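Write the House Rules Down Before You Plug Anything In

Posted April 2024

I love shared robot benches. I love the hum of them, the clutter, the way a new person walks in sceptical and is leaning over the table within minutes. So please take what follows as a fan letter to the dull side of the hobby, the part with checklists and tape on the floor.

Our bench at Nerkutbridge ran for most of its first year on goodwill. People were careful, mostly. But everybody was careful in their own way, and that's where the trouble came from. One person parked the arms folded back, another left them stretched out over the table. Somebody would nudge a base a little to get a better reach, get a lovely result, and leave it there for the next group, who then spent a whole evening wondering why their saved motions landed short. By November we had a folder of 2,000 recorded runs called Penrose, and for a good part of it we couldn't say where the bases had been bolted.

That folder is what turned me into a rules person. The rules we ended up with fit on one page, and I'd argue that any small lab, school or club should have a page like it.

Start with the table. Agree on what it looks like at the beginning of a run and put that in writing, down to which bowls are out and where they sit. We call this the Kolmont layout, after the project that first needed it, and it's a wonderful thing to be able to say "set it to Kolmont" and have it mean the same to everyone.

Next, the stop. Whoever is closest to the stop button is in charge, full stop, no matter who wrote the code or who's been coming the longest. Hands stay out of the reach of the arms while the motors are on. If you need to straighten a cup, call it out, stop the arms, wait for the other person to say "clear", then reach in. It takes 5 seconds! I've heard people say it breaks their rhythm, and I think their rhythm could use it.

Then cables. They get looked at before every session, above the table as well as under it, because an arm that swings freely at half height can snag when it lifts. Our rule is one slow pass through the full range before anything runs at normal speed. I'd keep this one even if I had to give up all the rest.

Cameras get their own line on the page. Every view is checked before recording, and the check is done by looking at the picture on the screen, not at the bracket. A wrist camera can feel perfectly solid and still be pointing somewhere silly. We wipe the lenses, save one still from each view and keep it with the run. It's a small habit, and it would have rescued a fair chunk of Penrose.

The bench, from three views: 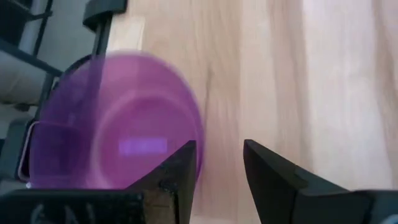
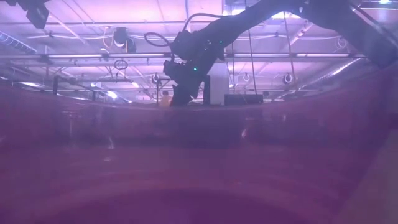
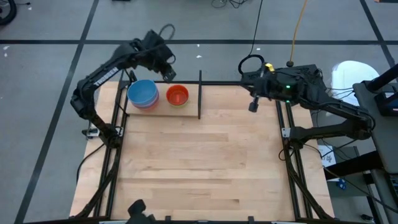

Now, the usual complaint is that rules like these belong in a factory and scare off beginners. My experience has been the opposite. New people relax when they can read what's expected. They ask better questions too, and they're often the ones who spot a line on the page that makes no sense any more. Ours is on its second version thanks to a newcomer who pointed out that we'd never said who switches the power off at night.

I do have some sympathy for the worry about rules piling up. The group at Flurkow, good friends of ours, once had a safety sheet with 50 items on it, and I don't believe a single person read to the bottom. They've cut it down hard since then and it's far better. If you add a line, try to take one away. Read the page aloud together twice a year and cross out whatever makes people mumble.

I'd also love to see clubs swap their pages. We all pass code around without a second thought, yet the sheet pinned up beside the bench hardly ever leaves the room. Ours is free to anyone who wants it, crossings-out and all, and I'd be thrilled to get yours in return, especially if you've found a decent way to label cables.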